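Home Forums Rules Search Log in

keisha_vandusen
Hellbridge rule 6 says both cube markers must stay clear of the load. Does that apply to floor pickups?

uzor2000
Yes. Stop and redo it if a marker gets covered.
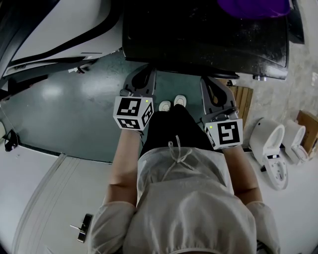
Both grippers at the black case, markers up.

lelia
I disagree with redoing it. We allow up to 2 seconds covered.

uzor2000
That's your site's rule. Ours says zero.

keisha_vandusen
OK, going with zero. I'll ask Tridolum to put it in the June sheet.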